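Print this page | E-mail this page

Speaker notes: Counterfeit medicines in the postal stream
Regional Enforcement Forum, Bruvanley, 19 Dec 2024

Opening. Thank the hosts and the customs service for the invitation. State that the talk concerns falsified medicines sent by post, and that seizures at seaports will be covered in the afternoon session.

Slide 2. The trade has moved towards small parcels. A single consignment may hold fewer than 100 tablets, packed flat and declared as vitamins or cosmetics. Senders divide a large order between many envelopes so that the loss of one has little effect on the rest. Officers trained to look for bulk cargo may therefore miss it.
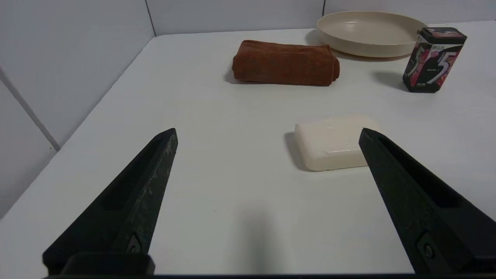

Slide 3. The Fledstead sorting office. During the June operation, officers opened 2444 parcels selected by risk profile. Of these, 248 contained medicines without a valid licence. Pause here. The audience should note that the parcels were selected, and that the result must not be read as a rate for all incoming mail.

Slide 4. What was found. Sleeping tablets, painkillers and slimming products made up most of the seizures. Laboratory tests showed that many tablets contained the wrong dose, and several contained a different active substance from the one printed on the packet. Buyers had no means of knowing this. Mention that the test reports are available to member agencies on written request.

Slide 5. Legal position. Powers to open mail differ between the jurisdictions represented today. In Coste, a warrant is required for letters but not for declared goods. In Drernstead, the postal operator must be present when any item is opened. Joint operations should settle these points in writing before the first day. (If time is short, go directly to slide 7.)

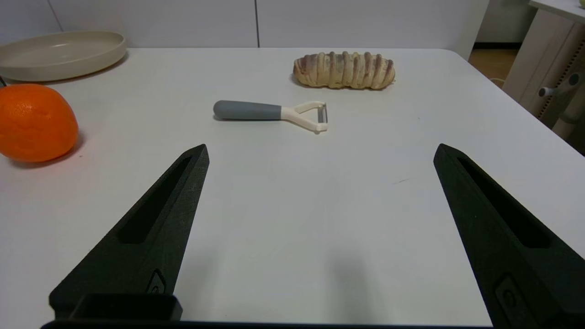 Slide 6. Sharing of information. At present, seizure records are kept in 5 separate formats. Sender addresses are often entered as free text, and matches between offices are missed as a result. A common form has been drafted and was circulated with the meeting papers.

Slide 7. Requests to members. Agencies are asked to name a single contact point for postal seizures, to adopt the common form, and to keep samples until the issuing laboratory confirms that they may be destroyed.

Questions. Refer any enquiry on open cases to the legal desk. Do not discuss the risk profile in public session.

Shares: 5 | Comments: 0
Print this page | E-mail this page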